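Wikora W2 Demo Unit
Two-arm walking platform, legs included
Supplied by Prutis

Home > Equipment > Mobile manipulators > Wikora W2 Demo Unit

Price: $3,874 per week hire, plus GST. Demo visit free, bookings only.
Availability: one unit, back from Bragança in June

Quick version. Two arms, two legs, runs off battery or the wall lead. Bring it to your site or come to ours. Most people should come to ours first, the floor is sorted and the kit is already set up.

Open day sessions

Mornings from 9, afternoons from 1.30. Sofia Garcia runs the mornings, Natália Falcão the afternoons. Each session goes 40 minutes and then there's time for questions, usually more questions than time. Groups of six max, any bigger and the people at the back see nothing but jackets.

What gets shown: bottle handling, drawers, picking up pens and markers, standing still without wandering off (harder than it looks). You can ask for a task of your own. Small and light please. Email it the day before so Natália can check the reach.
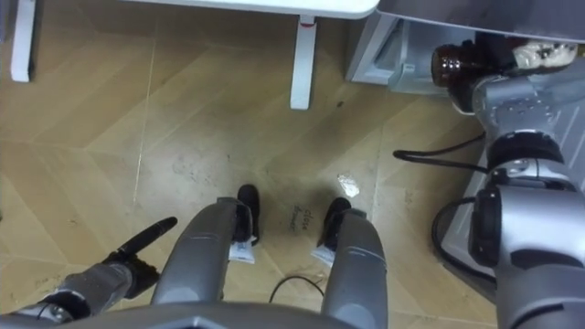 Flat shoes if you can, and stay behind whoever is running the session untill they wave you in. Kids are welcome in the afternoon, held by the hand. Phones fine, flash off.

What you get on hire

- The unit, with grippers fitted
- 2 batteries and a charger
- Stop button on a lanyard, plus a spare
- Dandberg carry frame (loan, must come back)
- Half a day of setup with Sofia or Natália
- Phone support, business hours

Not included: freight, the lifting hoist, a laptop. Hoist is extra, ask us. We can do a laptop if yours is too old but tell us early.

Your floor

Hard and level. Timber, tile, vinyl, sealed concrete all OK. Carpet no. Rugs no. Sweep first, grit gets in the feet. A wheelchair ramp is fine for getting it in the door, it won't walk up one.

Longer hire

Four weeks or more drops to $3,666 a week. Schools and TAFEs, ring for a different rate, it depends on term dates and who is driving. Deposit is one weeks hire, refunded when the carry frame and both batteries are back.

Colour: grey. Only grey. People ask.

Bookings and questions through the enquiry form, or ring the Prutis desk and ask for equipment. If it goes to voicemail we are on the demo floor, leave a number and we'll call after the session.

Add to enquiry list
Download spec sheet
Related: Dandberg carry frame, spare batteries, lifting hoist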